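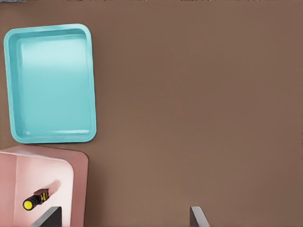

My grandmother wrote to the ferry company every March for as long as I knew her, always to ask the same thing, whether they would please bring back the late boat to Grarorham. She wrote at the kitchen table, in pencil first and then in ink, and she was particular about where things went. The finished pages lived in a turquoise tray with rounded corners, over on the left, and the rest of the brown tabletop was kept clear for her elbows and her opinions.

She had met my grandfather on the late boat, you see (the old Dodo, 153 seats and one working heater), and she thought other people ought to have the same chance. 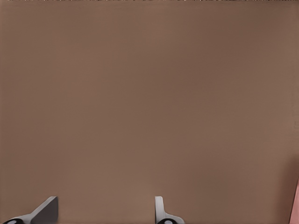

The company always answered. They thanked her kindly and said the fare box had to come to 1,000 a night, and that the last season had brought in 788. She read this aloud to the cat, Lanz, and sharpened her pencil.
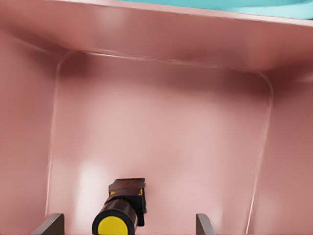
The year she turned eighty, the reply came in a parcel, and I carried it in from the gate myself. Inside was a box, pink all through, a deep salmon at the rim and paler toward the back, like the inside of a shell. In it lay a ticket, number 808, for one late crossing, and she put on her good coat right away, although the boat didn't leave until ten! 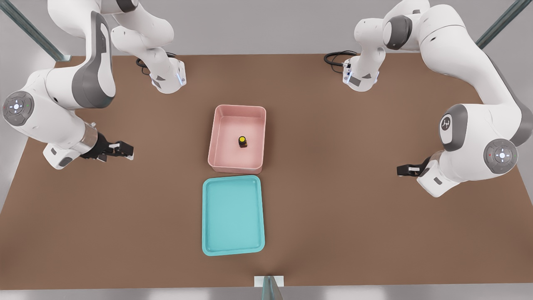
The pink bin and the teal tray, with a small bottle for company.

Grirnau Stories | Contact | Copyright | Back to top
12 shares | 4 comments
Last updated 15 May 2024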